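Clistley Tiered Produce Stand with Artificial Vegetables
From the Bundis Shop Interiors range

Real tomatoes are lovely for a few days. Then they become an ecosystem. If you run a training shop, a showroom, a stage set or a children's museum, you have probably already learned this by smell, and you are reading the right page.

The Clistley is a wooden produce stand with stepped tiers and divided shelves, supplied bare or stocked with a full set of artificial vegetables. It looks like the corner of a grocery store where you stand squinting at your list. It does not need misting, rotating or marking down at closing time.

The shelves

Each shelf is a shallow tray, set at an angle so that the goods lean toward the customer in a mildly pushy way. Light wooden dividers split the shelves into compartments. They lift out, which means you can give the cucumbers a whole bay to themselves or make them share with something leafy. We recommend sharing. A cucumber with greenery behind it looks like produce, while a cucumber alone on a plank looks like evidence.

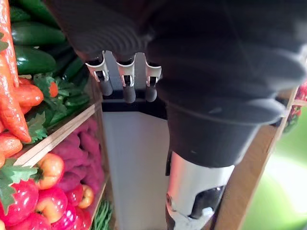 Cucumbers in an upper compartment, with the divider fitted.

The cucumbers are glossy, dark green and heavier than people expect. Stack them lying down. Everyone tries standing them on end once, and we have stopped arguing about it.

The vegetables

Our artificial vegetables come from Nowakowski, a molding shop that takes potatoes more seriously than most of us take our taxes. No two in a bag are meant to match. You get lumpy ones, lumpier ones, and the occasional smooth one that ends up at the bottom of the heap anyway. The tomatoes each have their own green calyx, glued on at the factory. Please do not twist it to see if it comes off. It does.

The green beans deserve a word of warning. They are long, they are sold by the bundle, and they will not stay where you put them. Lay them roughly parallel, let a few hang over the front edge, and call it styling. If you try for perfect rows you will be there until 9 p.m. and the beans will still win.

Carrots are sold separately, as they go missing faster than anything else in the catalog. Visitors pick them up in bunches, change their minds and bury one in the potatoes. You can fish it out every evening or you can accept that your store now has the same problem as every other store. Spare carrots come in bags of 15.
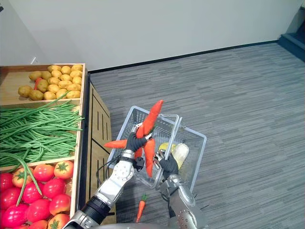 Photo: Bundis Shop Interiors

Baskets

A gray plastic shopping basket with lattice sides and a carrying handle goes well with the stand, and we keep them in stock. The handle arches up from the rim, so the basket can be picked up with one hand and loaded with the other, although it tips if you hold it off center. Long carrots tend to poke out of the top of the pile. Put them in first if this bothers you. Small items should go in a paper bag, especially if you have ever chased a loose Brussels sprout across a shop floor.

What comes in the box

Bare stand: trays, side panels, posts, dividers, fixings and one hex key.
Stocked stand: all of the above, plus 74 mixed vegetables in net bags.
Spare hex key: also included, taped under the bottom tray, where you will find it a year after you needed it.

Putting it together

Allow 90 minutes and a second pair of hands. The side panels go on first, recessed face outward. Next come the trays, starting from the bottom. Leave all the bolts a little slack until the top tray is seated – if you tighten as you go, the last one will be off by just enough to make you say something in front of a coworker.

The stand is heavy once stocked. Decide where it is going before you fill it. It should sit flat against a wall or another Clistley, with the open floor left clear on the customer side.

Cleaning

Wipe the wood with a damp cloth and dry it. Wash the vegetables in warm water with a drop of dish soap, then lay them on a towel. Skip the dishwasher. We had a customer in Jundton who put the tomatoes through a hot cycle, and what came back out was closer to soup. Dust the leafy greens with a dry paintbrush. The beans can be rinsed as a bundle if you keep the tie on.

Common questions

Can I put real produce on it?
Yes, with liners. The wood is sealed but a split tomato will test that seal over a long weekend.

Will people try to eat the artificial ones?
Adults, mostly. The vegetables are not food, and not suitable for children under three. There are no teeth covered by the warranty.

Can I buy one tray?
You can. Replacement trays and dividers are listed under Parts. Tell us which tier, counting from the floor.

Do you take back opened vegetables?
Within 29 days, unchewed.

Delivery

Bare stands ship flat in two cartons. Stocked stands add a third carton, which rattles. The rattling is potatoes. Orders for several stands are made up in batches, and the next batch leaves the Jundton warehouse in March. Spare carrots ship the same day, since we know how that goes.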